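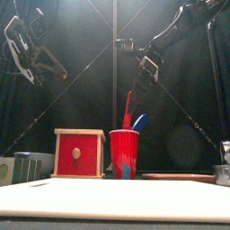

Who Does the Dishes? Kitchen Chores in Three Share Houses

Evelien Dijkstra, Muchen Luo and Sihan Zhong

Background

Everyone in our group lives in a share house, and everyone in our group believes they do more than their fair share of the washing up. The maths on this is troubling. Our project set out to learn whether people's idea of how much they clean matches what gets written down when somebody is keeping track.

Method

We recruited three share houses, which we've called Stillia, Baltby and Skosholm to protect the guilty. Each kept a log on the fridge for seven days. Residents wrote down every kitchen chore they did and initialled it. At the end of the week we asked each person, privately, what percentage of the work they thought they had done.

Hanyu Feng lent us her label maker, and Meifang Xie read our survey questions and crossed out the rude one.

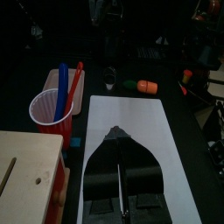

Results

At Stillia, the claimed shares added up to 76 per cent, which suggests either great modesty or a ghost. The other two houses went well past 100. Skosholm's log also included "thought about the oven", which we debated and left out.

Wiping the bench was the chore people most often forgot to record. Taking out the bins was never forgotten, and one entry for it ran to a full paragraph with a note on the weather. Big, visible jobs seem to stay in the memory, especially if it was raining.

Problems

Keeping a log changed how people behaved. Baltby's residents said their kitchen had never been so clean, and one asked if we could stay on until January. We also lost part of a day's entries at Skosholm when someone used the sheet for a shopping list.

A longer study would need more houses and a pen tied to the fridge. Muchen has since moved the roster in his own house to the bathroom door, where it is at least being read.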